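Call for Conversation Partners – International Student Welcome Program

Applications close 23/11/2019

The Office of Student Life at Oston College invites applications from current students, staff and alumni who wish to serve as Conversation Partners during the coming winter term. The program pairs newly arrived international students with members of the college community for regular, informal conversation in English.

The college enrolled 1,312 international students this year, and demand for partners continues to exceed supply at both the Burkach and Drerar campuses. Applicants able to meet at Drerar are particularly encouraged to apply.

Commitment

Partners meet with their assigned student for one hour each week over 10 weeks. Meetings are held on campus, at a time agreed between the two participants. Partners must also attend an orientation session in the Abou Jaoude Centre before their first meeting. No partner will be assigned more than two students.

Eligibility

Applicants must be at least 18 years of age and fluent in spoken English. Student applicants must be in good academic standing and have completed at least one full term. No teaching experience is required. Knowledge of a second language is an asset but will not affect the assignment of partners.

Recognition

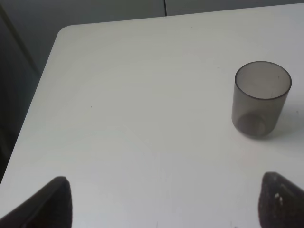

Student partners who complete the term will have the activity entered on their co-curricular record. The position is unpaid. Partners who wish to continue may renew for the spring term, which ends in May, without submitting a new application.

How to apply

Application forms are available at the Student Life desk on either campus and through the student portal. Completed forms must include the name of one referee and an indication of weekly availability. Short interviews of 12 minutes will be scheduled with eligible applicants. Late applications will be placed on a waiting list.

Oston College welcomes applications from all members of its community. Applicants who require accommodation at any stage of the process should note this on the form.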